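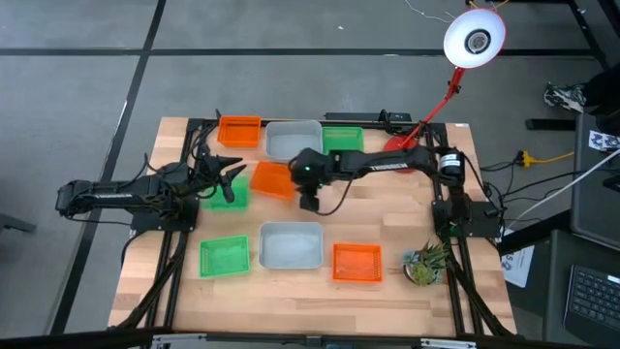 # Stekeck mesh baskets and Judex bins: six months of use

**Bought:** June, from Tanguy
**Reviewed:** 23 December 2018
**Used for:** sorting small parts, stationery and general desk clutter

I bought the Stekeck baskets in orange and green, and the Judex bins in white-gray to go with them. They are sold separately, but Tanguy lists them on the same page and most people seem to order both. Mine have been on a butcher-block tabletop, on open shelving and in one deep drawer, and they get moved between the three most weeks.

## The mesh baskets

The baskets are plastic, with open mesh sides. The listing gives the size as 9 by 7 inches. I measured mine along the rim and got the same. At the base they are a little narrower, so a notebook that fits across the top may not lie flat on the bottom. Check this before you buy them for paper.

They hold pens, tape, gloves, cable ties, cloths and small boxes well. Anything thin and pointed goes through the mesh sooner or later. I lost several finishing nails this way and found them on the drawer floor. Small screws and washers should go in something solid.

The mesh also lets dust through, which I count in its favor on a shelf. Crumbs and pencil shavings end up on the surface underneath, where they can be wiped away. For washing, warm water and a dish brush are enough. I put one green basket through the dishwasher on the top rack and it came out the same shape. The care label says hand wash only, so I haven't repeated it.

The rims are smooth. On two of the orange baskets there was a small burr near the corner that caught on a knit sleeve. A few strokes with a nail file took it off.

## The bins

The Judex bins are deeper than the baskets and have solid walls. I use them for the things the mesh won't keep in: screws, beads, loose batteries, and once a bag of potting grit that had split. The product sheet says each will carry 3000 grams. I weighed out that much in bolts on the kitchen scale, filled a bin and carried it up a flight of stairs. The walls bowed slightly and went back when I emptied it.

The white-gray color marks easily. Pencil comes off with a damp cloth, but a black rubber scuff on one long side has stayed there since July. If you are putting them in a workshop I would look for a darker color, though I haven't seen one offered.

Depth is the other thing to know. Small items gather at the bottom and you end up tipping the bin to see them. Half full works best for me.

## Sorting by color

Two strong colors turned out to be useful. I put things that still need doing in orange and things that are finished in green, and the bins take spare stock. Sandrine Guillot, who shares the shelves with me, has it the other way around on her side. We have written ORANGE = TO DO on a card, and it has mostly held.

The green is darker than it looked on the Tanguy page. The orange matched.

## Compared with Briten

I had Briten baskets before these. They were stiffer and had a handle slot at each end, and I miss the handles. The Stekeck ones have to be picked up by the rim, and with a heavy load that means two hands. On the other hand the Briten mesh cracked at the corners during the first winter, when they were kept in an unheated porch. I haven't tried the Stekeck set in the cold yet.

Perrine Royer lent me a full Briten set to weigh against mine. Hers came to 867 grams more than the same number of Stekeck baskets. Empty on a shelf, that makes no difference. If you carry a stack up and down stairs it does.

## Stacking and storage

- Empty baskets nest, but they grip each other. Twist a little and pull.
- Full baskets don't stack. The upper one drops into the lower one.
- Bins nest inside each other more loosely than the baskets do.
- A basket will sit inside a bin at an angle, and it tends to jam there.
- Neither type has a lid - Tanguy used to list one for the bins, and it has been out of stock every time I looked.

## Rating

Baskets: 7 out of 10. Light, easy to clean, no handles, a bit of filing needed on arrival.

Bins: 8 out of 10. Solid and a sensible depth, in a color that shows every mark.

I would buy both again. My next order will be more bins and no more baskets, and I'll ask about the lids again when I place it.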